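Tenetum Teaching Kit for two-arm robots

I make and sell one thing, and it's the kit I wished I'd had when I first tried to get a pair of robot arms to put the dishes away. It lets you show the robot a task instead of programming it, either by grabbing the arms and moving them yourself or by driving them from across the room with a pair of hand controllers. You do the job, the kit records it, and you end up with a folder of clean demonstrations your learning software can read.

What you get

Two hand controllers, a wrist strap for each, the recording box, a foot pedal, three cables (one long, two short) and a printed quick start card. The foot pedal started out as an extra and now goes in every box, and I'd give up almost anything else before I'd give that up! Tap once to start a demonstration, tap again to save it, hold it down to throw the last one away. Your hands stay on the controllers the whole time.

Two ways to teach

Hand guiding is where I'd start. Put the arms in soft mode, take hold just above the wrists and walk them through the motion. It's great for slow stuff like wiping a counter or opening a drawer, and you get a real feel for what the joints like and don't like. The catch is that you're standing right there, so your own arms end up in the head camera's view, and some learning setups get confused by that.

Remote control fixes that part. You hold the controllers, the arms follow, and the only hands in the recording belong to the robot. It takes longer to get good at (my first afternoon was a mess) but for anything that needs both arms at once I wouldn't go back. Mugs are my favorite practice object, because you have to think about where each hand goes and what the other one is doing in the meantime.
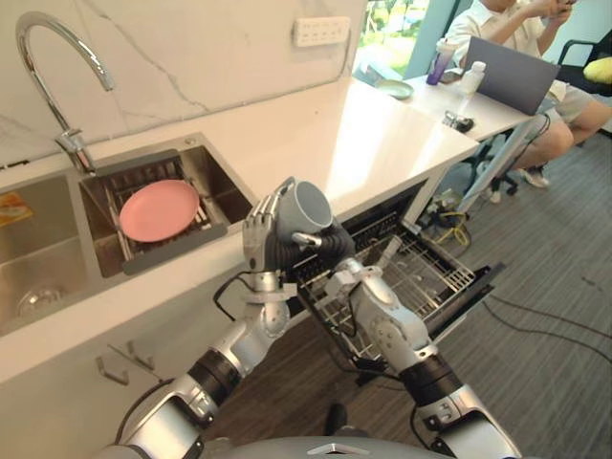 Both hands on a gray mug, dishwasher rack pulled out.

A job like that is also a good test of your settings. If the follow speed is too high, the two hands fight each other over the mug. Turn it down to 50 percent for anything held by both arms, then creep it back up once your demonstrations look smooth. There's a dial for it on the recording box, so you don't have to dig through a menu.

How many demonstrations do I need?

I get this one in email all the time. For my own mug routine I recorded 121 and kept 39 of them as the core set, which sounds wasteful until you watch the rejects. Most of mine were me changing my mind halfway through a grasp. Pick one way of doing the task and stick with it, and start each take with the object in a slightly different spot.

Will it work with my arms?

The kit ships with profiles for the Sorensen and Drilham arm pairs, and I test every update on both. Zamton arms work too, but only for remote control right now, as their soft mode is locked by the maker. Hand shape doesn't matter much. You can run a fingered hand on one side and a plain gripper on the other and map each controller separately. If your arms aren't listed, send me the joint limits and I'll tell you if a profile is doable.

A few setup notes

Tie cables back along the forearm and leave a loop of slack at the wrist. Set the pedal on a rubber mat if you're on hard floor. Keep the stop button where you can reach it without putting a controller down (mine is taped to my chair).

Orders and updates

Kits are built in small batches and the next one goes out in November. Software updates are free for as long as I'm making the thing, and spare pedals, straps and cables are sold separately on the parts page. Returns are fine within 50 days if everything is still in the box, pedal included.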